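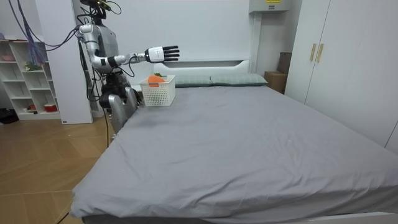 Asif Swati
Family and Child Law, Unit 6 handout: When a child is left alone

Read this before the seminar. It covers the law on neglect by lack of supervision, and it assumes you have already done the Unit 5 reading on reporting duties.

1. Where neglect fits

Most child protection statutes list physical abuse, sexual abuse, emotional harm and neglect in the same section. Neglect makes up a large share of reports but gets the least space in the casebooks. It is an omission, so the first question is always what the parent had a duty to do. The second is whether the failure harmed the child or put the child at real risk of harm. Students often skip the second question. Don't.

Lack of supervision is one branch of neglect. The others (food, medical care, shelter, schooling) come up in Unit 7.

2. Is there a minimum age?

Many places set no fixed age at which a child may be left alone. Some publish guidance that has no force of law. Where there is no fixed age, courts look at the facts:

– the age and maturity of the child
– how long the child was alone, and at what time of day
– whether the child could reach an adult
– hazards in the home
– whether a younger child was left in an older child's charge
– whether it had happened before

No single item decides the matter. A ten-year-old alone for 45 minutes after school with a neighbor next door is a different case from a four-year-old alone for the same 45 minutes.

3. Problem for discussion: the Lodhi family

Ms. Lodhi works evening shifts at the Stevix packing plant. Her sister usually watches the children, who are eleven and three. One night in July the sister cancels. Ms. Lodhi has already been warned about missed shifts and would lose the job if she stayed home. She puts both children to bed, tells the older one to call her if anything is wrong, and leaves. A tenant in the same building, Lorine Court, hears the younger child crying for 90 minutes and calls the police. Both children are unhurt. The apartment is clean and there is food in the refrigerator.

The agency files a petition alleging neglect. Ms. Lodhi has no earlier reports. She offers a written plan for child care, but the agency wants the children placed with a relative while the case is open.

Come ready to argue either side of the following:

(a) Does the petition show neglect of the younger child? Of the older child? Treat them separately.
(b) How much weight should the court give to the threat of losing her job?
(c) Has the agency met the test for removal, as distinct from the test for neglect?

On (c), remember that a finding of neglect does not by itself allow removal. The court must look at present risk and at what services could keep the family together – this is where most of last year's papers lost marks.

4. Written work

Write a memo on question (c) only, between 500 and 600 words. Footnotes don't count toward the limit. Upload it to Kodeo before the seminar starts.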